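Learning to sleep again (and the great pillow saga)

I've been meaning to write this one for months, and then Noreen Horgan left such a long comment under my last post, asking how the sleep thing was going, that I figured I'd better get on with it. So get yourself a cup of something, because I'm going to go on a bit.

For anyone new: I stopped sleeping properly in August. I don't mean I had a few rough nights. I mean I was wide awake at 3 every single morning, with my brain running through the grocery list and an argument I had with a landlord in college. I'd lie there until the birds started up and then, of course, drop off like a stone right before the alarm. I was a joy to be around. Ask my sister. (Don't ask my sister.)

I tried the tea first. Everybody tells you to try the tea. It tasted like a barn, and I was up at 3 anyway, only now I had to pee.
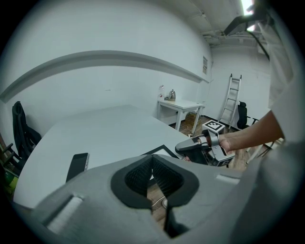

The bedroom situation

My first real change was the room. We live on a street with a bus stop and one of those very bright new streetlights, and I'd been pretending for years that it didn't bother me. I finally bought proper blackout curtains, the heavy kind with the lining sewn in, and hung them myself with a borrowed drill and a lot of bad language. One bracket is a good bit higher than the other. I've decided I like it.

Then I turned the heat down. I grew up in a house where the thermostat was set at 70 day and night and you got a speech if you touched it, so it felt very wicked going down to 66. The first night I was freezing and mad about it and put on socks. The second night I slept until almost five! I'm still wearing the socks, though. They're the big woolly ones from the hiking drawer and they look ridiculous.

And the pillow. Oh, the pillow. I ordered one from Jivberg that had hundreds of glowing reviews, and it arrived rolled up tight like a sleeping bag and smelled like a shower curtain. I gave it a week by the open window. No good. It was so tall that I woke up with my chin on my chest. The next one was buckwheat, and that one crunched every time I so much as thought about turning over. I wound up with a flat old feather thing out of my mother's linen closet, and it's perfect, and I'm not going to add up what I spent on the others.

The phone

I know, I know. You've all heard the phone speech and so had I. I didn't want to hear it again either. But my neighbor Oldřich Danko, who gets up at some terrible hour to bake and is the most cheerful person on our street, told me he leaves his in the kitchen in a drawer with the dish towels. So I did that. I bought a plain little alarm clock with hands, and it turned out to tick so loudly that it now lives in a shoebox with a scarf over it. You can still hear the alarm fine.

What I hadn't expected was how much I'd miss having something to look at. For the first few evenings I just sort of sat on the edge of the bed. Then I started reading again, real paper books, mostly mysteries from the library with the big print because I can't be bothered to find my glasses. I'm on my third by the same author and I've guessed the murderer zero times. I thought it was the vicar in every one of them.

My rule is that I stop at the end of a chapter, and I break it most nights.

Daytime stuff

The part I resisted longest was coffee. I used to have my last cup after dinner, with something sweet, and I would have told you to your face that it had no effect on me. Now I stop at lunch. It was miserable for a while, with a headache that sat right behind my eyes, and I was short with everybody. It passed. I've got a mint tea I can tolerate and on weekends I have a decaf and sulk a little.

I've also been walking in the mornings, 19 minutes out to the duck pond and back if I don't stop, and I always stop. 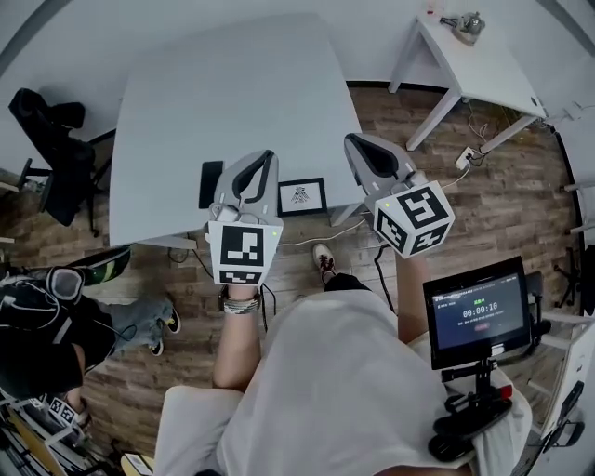

Some mornings it's raining sideways and I go as far as the mailbox and call it done. But getting daylight on my face early has helped more than I thought it would, and I've started nodding to the same people at the same corners, a man with two greyhounds and a woman who is always on the phone with what I'm pretty sure is her accountant. On gray days I notice the difference by evening. I get that wired, silly feeling and want to clean out the freezer at bedtime.

Naps, for the record, are out. If I lie down at four in the afternoon I'm finished. I get up and fold laundry or call Noreen, who will talk for as long as you need her to (love you, Noreen).

Where I am now

It's still patchy. Last week I had two bad nights in a row, and I did what I'm supposed to do, which is get out of bed and sit in the chair under the dim lamp until I'm sleepy again. I had a blanket and the vicar for company. Both times I was back in bed before long, and I didn't lie there doing the math on how many hours were left, and that used to be the worst of it.

If you have a pillow opinion, the comments are open. I'm also looking for a quiet clock.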